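Does a straw really suck?

Put a straw in a drink, pull with your mouth, and up it comes. Most people will tell you that you are sucking the drink up. I don't believe them, and by the end of this page you might not either.

Start with something simpler. Why does a straw lean? You drop it in standing straight, and it tips over until something stops it. A straw is long and thin with a tiny foot, so it hardly ever balances by itself. The side of the cup catches it. In a short cup a good deal of the straw hangs outside, and if too much hangs outside the whole thing flips out on to the table.
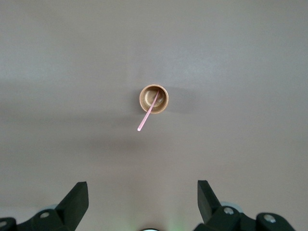

A pink stick leaning in a small round cup, seen from over the top.

Try it with a straw and an empty cup. Slide the straw outwards a little at a time. It stays, it stays, and then it goes. The tipping point comes when the heavier share of the straw is past the rim. People say bendy straws were made to stop this. Perhaps. I have had plenty of bendy straws fall out of plenty of cups.

Now for the sucking. Air is pressing on everything, all the time, including the top of your squash. You don't feel it because you have lived in it since you were born. When you pull on a straw, you make more room inside your mouth, so the air in there spreads out and pushes less. The air outside is still pushing as hard as ever on the drink in the cup. The drink gets shoved up the straw from below.

That sounds like a trick with words, so don't take my word for it. Test it.

Ask a grown-up for a clean jar with a lid, and get them to make a hole in the lid just big enough for a straw. Fill the jar right to the brim with water. Screw the lid on, put the straw through and seal the gap with modelling clay. Now drink. If sucking were enough, you would get a mouthful. You will get a drop or two and sore cheeks. Air can't get in to push.

If yours works perfectly well, look for a leak before you write to me. It is nearly always the clay.

A second test needs two straws. Put one in a cup of water and leave the other outside it, with both top ends in your mouth. Pull as hard as you like. Air rushes in through the outside straw and fills the room you made, so the water has no reason to climb.

Does the cup matter? Wide, narrow, orange, blue – the colour certainly doesn't. The packet of Wellerora straws in my cupboard promises "easier sipping", and I would like to know how they measured it.
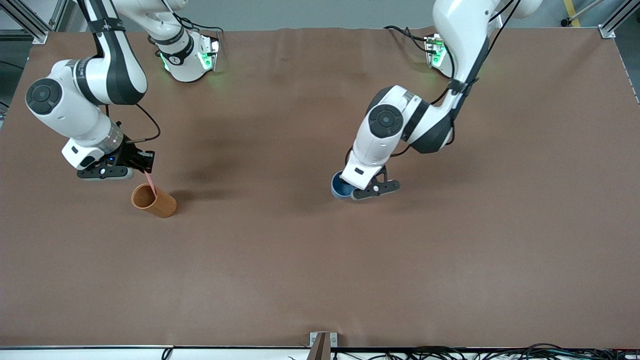 Grimel wrote in to disagree: we did the two straws one on Saturday and I still got some water, so I think you can suck a bit if you are quick.

Good, an argument. My guess is that a tongue was over the end of the outside straw, which blocks it and lets the inside one work as normal. Try again with somebody watching, and hold the straws well apart.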